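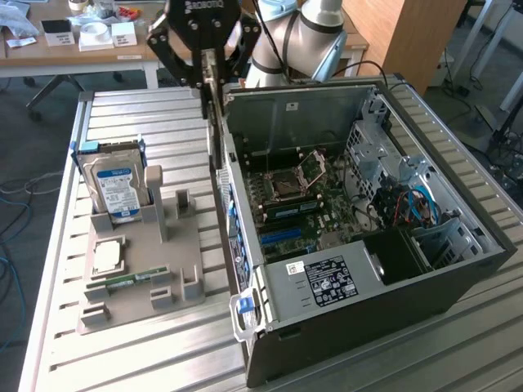
4.2 What Went Wrong at the Memory Slots

I'll be blunt: the memory step gave us more grief than everything else put together. We ran 448 attempts on the Dredura cell, and the fault I want to talk about showed up in 45 of them. The arm would come down over the slot, the fingers would touch a latch a hair early, and the force reading would jump. Our controller (the Clallorau build, in March) took that jump for a seated module and called the job done!

Figure 4 shows the gripper at the board with the side panel off. The fixture stays to the left of the tower on every run, so I don't think reach was the problem.

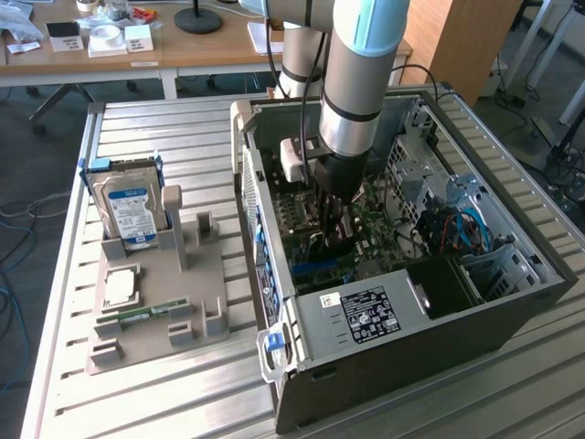
Figure 4. Gripper working near the memory slots, with the parts fixture at left.

The scary part came next. With the step marked complete, the arm went sideways at full speed while the fingers were still down between the slots, and four boards got scratched. We now make it lift straight up first and check the force again before any side move.

Contact: Sarkar Lab, Stostside | Back to top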